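Turix FAQ: planner, perception and replay tools

Questions that keep coming up on the Derkora forum, with answers that match the current release. If yours is missing, post it there and it will probably end up on this page.

What does Turix do?
It takes a stream of wrist camera images plus gripper width and turns them into short motion plans. Perception, planning and the low-level controller run as separate processes, so you can swap one and leave the others alone. I still get a kick out of restarting the planner while the controller happily keeps holding position!

Do I need a GPU?
For planning, no. For perception, yes, unless you can live with a slow refresh. The controller should never share a machine with anything heavy.

Why does the planner return 4 candidates when I asked for one?
The extra ones are kept in memory so it can switch quickly if the first gets blocked. Set max_candidates to 1 if you want the old behavior. You'll lose the fast switch, but the logs get a lot easier to read.

My plans look jerky on replay. Is that the planner?
Usually it's the timestamps. Run the sync checker first (turix check sync) and look at the offset column. Anything above 30 milliseconds between image and width will make a good plan look terrible. If the offset is fine, try the smoother at level 3 before you touch any gains.

Can I use my own segmentation model?
Yes please! Anything that returns a mask and a confidence per object will work. The adapter is a single file, and the one in the Bedthorpe folder is the best starting point (it's short and has comments all the way through).

Does it handle cloth?
Better than it used to, and this is the part I'm most excited about. Rigid objects get a pose. Cloth gets a set of grasp points along folds and corners, scored again on every new image. There is no full cloth model behind it, so don't expect it to know where a sleeve went once it is hidden.

What about strong light and cluttered tables?
Keep them in your data. The exposure module, called Thái, weighs pixels by how much detail they still hold, so a washed-out window counts for very little and the fabric in front of it counts for a lot. A plaid shirt on a sunny white table, with boxes and cables close by, is a lovely test for it: the checks give the tracker plenty to hold on to, and the blur tells you whether your shutter setting is sane.
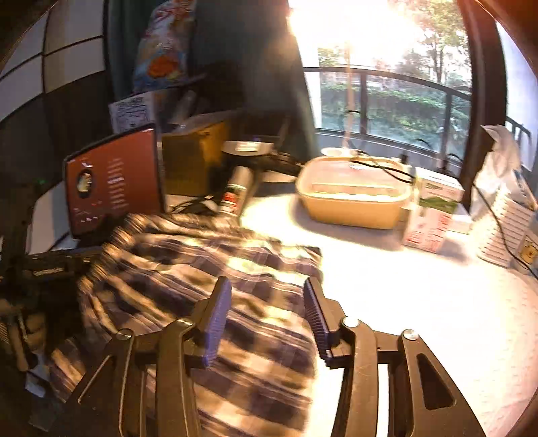

Bedthorpe wrote in that the fold scoring worked for them on plain towels but kept jumping between two corners on checked fabric, and asked whether the pattern itself was being read as creases. Yes, it can be. Raise fold_min_depth a little and turn on the temporal vote. With both set, our checked-fabric runs went up to 82 percent stable picks.

Where do the fisheye settings live?
In lens.yaml, next to the camera driver. Calibrate once per lens and don't copy the file between units, even if they look identical.

Can I replay a log without hardware?
Yes, use turix replay with the dry flag. Every module runs as normal and the controller just prints its commands.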